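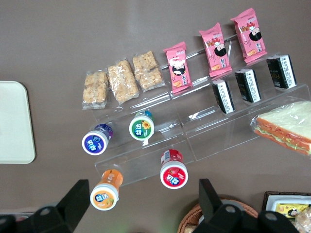
Acrylic display racks stocked with snacks and gum, seen from the wrist camera. Most of the planning trouble described below starts with the clear parts.

The Shelf That Isn't There

A software team in Andoncombe is rebuilding its picking stack around the things a depth sensor gets wrong

By Rodrigo Paredes

The point cloud on Jasmina Kos's second monitor has a hole in it where a rack should be. The color image beside it is unambiguous: a stepped, transparent shelf, bright lines along the bends, goods standing on it in rows. In the depth channel the goods hang over the table with nothing under them. Parts of the shelf have come back as tabletop. A few pixels near the brightest edge have come back as a surface well behind the wall of the room.

"The planner sees free space there," Kos says. "It will route a finger straight through it."

Kos leads perception and planning at Skallport, which writes control software for retail restocking cells. The company does not build arms. Its product, Riltero, sits between a customer's camera and a customer's motion controller and decides what to pick, from which side, and in what order. Version 2 is due to go to pilot sites in March. Most of the work left on it concerns clear plastic.

Transparent objects are an old problem in robot perception. An active depth sensor projects light and measures what returns. Clear acrylic passes most of that light, bends some of it, and reflects the remainder in directions that depend on the viewing angle. The result is a mixture of missing values and wrong values, and the wrong ones cost more. A missing value can be treated as unknown and avoided. A wrong value looks like a measurement.

Riltero 1 handled this by asking the customer for a model of every fixture. The rack was registered once, its pose was stored, and the planner treated it as a fixed obstacle. The scheme held up in cells where fixtures were bolted down. It failed at sites where staff lifted the racks to wipe the counter and set them back a finger's width away. Pose error went directly into the collision model, and fingertips met shelf lips.

The new version estimates the rack from the color image on every approach. A segmentation network labels three classes of pixel on clear fixtures: lip, bend and panel. Lips and bends are useful because they produce highlights. Panels are mostly inferred from what lies between. A fitting step then searches for a stepped profile that explains the labeled edges, with the tabletop plane as a constraint, and writes the solution into the collision map as solid geometry. Depth readings inside that geometry are discarded.

The profile has few parameters: step height, step depth, width, corner radius, and a planar pose. Kos kept it small on purpose. An earlier attempt used a learned shape completion model that could represent almost any surface, and did. "It gave us lovely shelves with a ripple in them," she says. "The ripple moved when the lights changed."

Two racks placed side by side complicate the fit. Where they meet, the optimizer is offered a pair of nearly parallel edges and will sometimes settle on one wide rack in place of two narrow ones. For collision purposes the difference is often harmless. It matters when one of the two is shifted forward, because a single profile then averages the steps and is wrong on both sides. The current build runs the fit both ways and keeps the two-rack solution unless the single one scores better by a fixed margin. The margin was tuned by hand and is listed in the release notes as a known weakness.

Goods on the rack bring a second set of errors. A puffed-rice block in clear wrap has a rough surface under a shiny one. Depth returns come from the grains in some places and from the film in others, and the end of the wrapper, flattened and glossy, may extend past the food it contains. A grasp planned on the visible outline can close on film. Riltero 2 therefore keeps two outlines for each wrapped item, one for the package and one for the contents. Grasps are scored against the inner outline. Clearance is checked against the outer one.

The small gum bottles are a different case. Laid back on a rack with the cap toward the viewer, such a bottle presents a printed disk and very little body. The cap is easy to detect and to classify by its label, and the color is a strong cue: blue, green, red and orange separate cleanly under most lighting. The body axis is harder. When only a sliver of the bottle shows behind the cap, several orientations explain the same pixels. The planner asks for the axis because it wants to close the fingers across the body, and a pinch on the cap alone lets the bottle swing.

Skallport's answer is to delay the decision. The detector returns a set of candidate axes with weights, and the motion planner picks an approach that is acceptable for most of them, then takes another image closer in. The second view usually removes all but one candidate. If it does not, the arm backs off along its approach line and the item goes to the end of the queue.

That queue has been the subject of more argument inside the company than any network. Version 1 ordered picks by grasp score. The highest score went first, which led the arm to clear easy items from the front and leave leaning ones behind. Leaning items depend on their neighbors. Removing a neighbor can drop a narrow box flat, and the stored pose is then useless. The new scheduler builds a support graph before the first pick. Each item is a node, and an edge is added wherever one item may be resting on another. Items that hold nothing up are released first, even with a mediocre grasp.

Contact through clear film is difficult to establish from one view, so the graph carries probabilities. Kos's colleagues at first pruned weak edges to keep the search small. Pruning was withdrawn after the regression set showed that the weak edges were the ones that mattered on crowded shelves. Search time went up. It is bounded now by limiting the lookahead to 2 picks, after which the scene is observed again anyway.

The regression set itself holds 4,000 views, all taken from the wrist. Skallport does not mix in overhead images. A wrist camera sees the fingers in nearly every view, and the software has to deal with that. The fingers hide part of the work, they cast reflections on the rack, and they occupy a region the segmenter must learn to ignore without ignoring a dark product next to it. Black boxes near black fingers were a steady source of false merges. The present release projects the gripper model into the image from the joint readings and masks it out, with the mask grown by 12 pixels to cover calibration drift.

A mask that wide has a cost. Small items between the fingertips can lose an edge, at the moment when the edge is most needed. The team considered a narrower mask with online calibration and decided against it for this release. Kos would like it in the next.

Simulation plays a smaller part than a visitor might expect. The company licenses a renderer called Jurić, which traces light through thin curved sheets well enough to train the lip and bend classes. It is less convincing on crinkled film. Networks trained on synthetic wrappers learned to look for a regular pattern of folds and missed wrappers with a single broad crease. Synthetic data is now used for fixtures only, and wrapped goods are labeled from real views.

Labeling guidelines run to many pages. One section covers a sandwich wedge and specifies that the gathered flap of wrapping belongs to the package outline and never to the contents. Another deals with items inside woven baskets, where the rim has to be labeled as a fixture even when most of it is hidden. Annotators had been stopping the rim at the occluding finger, and the planner duly treated the hidden part as open.

On 7th December the code was frozen for the pilot build. Changes since then have been restricted to thresholds and logging. Each failed pick now saves the color image, the fitted rack profile and the full list of rejected grasps, so that an engineer can replay the decision without the arm. Replays take up much of the team's morning.

The open item at the top of the tracker is dust. A clean acrylic panel is nearly invisible to the depth sensor and the software expects that. A dusty one returns partial depth, some of it correct, and the rule that discards readings inside the fitted rack throws the good ones away too. Kos has a branch that weights those readings by local agreement with the profile. It improves the fit on old racks and makes it slightly worse on new ones, and it has not been merged.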